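Notebook > Kitchen > Things That Steam

I resisted the electric steamer for years on the grounds that I owned a pot, a lid and a stove, and that those three had been steaming things together since well before anyone thought to add a plug. Then Amber Tapley moved apartments in June and I came home with hers. She also gave me a folder of 148 recipes, 12 of which are for buns and the rest of which are for a person with more patience.

So, buns. My pleating is bad. Amber's look like little closed umbrellas and mine look like somebody lost an argument with a sock. I practiced on scraps until my thumb got the idea, then let the dough rise far too long while I was on the phone with Wayne Hollis about his gutters.
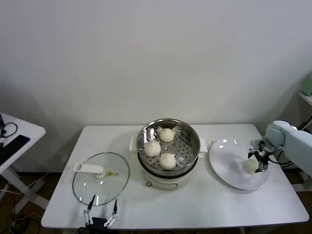 Three in the basket, one on the plate, lid off to the left.

I give mine 12 minutes, then leave the lid alone for a few more, which I find almost impossible. Lift it too soon and the tops can sink. Amber says to tip the lid away from the basket when it comes off so the water doesn't run down onto the buns, and I do this every time except the times I forget.

The filling was cabbage and mushroom, 100 grams of each, and it needed more ginger. Lalit Jaiswal thinks it needed pork. He thinks that about most things, including the cabbage soup I made in his honor.

Next batch I'm trying the red bean ones on page 238 - the folder is numbered by some system of Amber's that I haven't cracked.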